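Felia (hand-held gripper)

Felia is a hand-held gripper built by members of Samside, a shared workshop, for recording how people pick up, move and put down everyday objects. It is normally made and used in pairs, one for each hand. The recordings are meant for teaching a robot arm to do the same jobs, and the same jaws can be fitted to an arm without changes. Drawings and parts lists are free to copy, and the design has been built in several homes as well as at the workshop.

Background

Samside began as a shared space for woodwork and bicycle repair and added an electronics bench later. Its first robot project was a small desktop arm called Paucar, moved by means of a games controller. Paucar worked, but steering it was slow. A simple job such as folding a duster took several minutes, and most attempts were thrown away. Members who wanted more recordings in less time looked for a way of doing the job by hand while keeping the jaws of the robot.

The first Felia was drawn in January by Diệp Ông, who had also made the jaws for Paucar. It was a plain tube with a trigger and had no camera. The second version gained a housing large enough for a camera and its cable, and the third moved the trigger so that it could be pulled with two fingers. The version in general use is the fourth. Its drawings were released on 12 March 2021.

Design

The body is a printed shell that the user holds from behind. Pulling the trigger closes the jaws by means of a short linkage, and a spring opens them again. No motor is fitted in the hand-held form. When the jaws are moved to an arm, the linkage is taken off and a servo is bolted in its place.

Markers are carried on top of each gripper so that its place in the room can be worked out from an outside camera. Earlier versions used a single flat marker, which was lost whenever the user turned the wrist. The fourth version uses a cube, with patterns on several faces, so that at least one can usually be read.

A bare gripper weighs 523 grams. Users who work for long periods have asked for a lighter one, and a thinner shell was tried, but it flexed at the trigger and was dropped.

Use

A pair is used standing up, with the elbows kept slightly bent. The user starts with both grippers held forward and the jaws in clear view, then goes to the first object. A cloth is a common choice for beginners because it can be held by any part and comes to no harm if dropped.

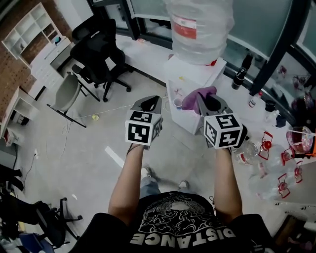

Diệp Ông has said that cloth is the wrong thing to start on, as a beginner learns nothing about grip from it, and that a cup or a small box shows up a badly set linkage within a few tries. The workshop's written notes still list cloth first. Both orders are followed in practice.

Most jobs recorded at Samside are short. They include hanging a cloth over a box, moving cups, setting bottles upright and putting small items into a tray. Each job is done several times with the objects shifted a little between attempts. Bad attempts are marked and kept in a separate folder, where they have been useful for finding faults in the marker reading.

By the time of the fourth version the workshop held 1,364 recordings, of which nearly 523 were of cloth. The rest were mainly of rigid objects. Recordings made with the first two versions were not counted, as the shape of the jaws had changed.

Jaws and pads

The jaws have been altered more often than any other part. They are wedge-shaped and narrow towards the tip, which lets them get under the edge of a flat item. Bare plastic jaws slipped on anything smooth, so a soft pad is fitted to the inner face of each. The pads wear at the tip first and are replaced as a pair.

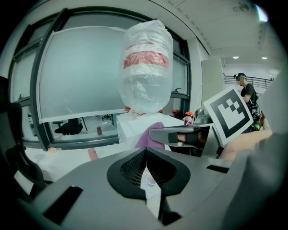
Pad material was the subject of the longest discussion in the project. Foam was cheap but tore, and bicycle inner tube gripped well for a few days before it turned shiny. The present pads are cut from a rubber sheet sold as Hultex. Black pads also stand out against a gray finger, so a lifted corner can be noticed on the recording before it spoils a whole set. A bottle inside a loose plastic bag remains one of the harder objects for any pad, as the bag can slide over the bottle even when the jaws hold the bag firmly.

Building

A pair takes 2 evenings to assemble once the parts are printed. Printing the shells takes much longer and is usually left to run overnight. The only tools needed are a set of hex keys, a sharp knife and a small file. The holes for the trigger pin come out tight on most printers and have to be cleared by hand.

The marker cubes should be fixed last. If a cube is put on crooked, the recorded position will be wrong by the same amount throughout, and the error is hard to spot later. Builders are advised to check each cube against a square before the glue sets.

Related projects

Paucar is still in use at the workshop and now carries a set of Felia jaws. A left-handed trigger has been drawn but not yet printed.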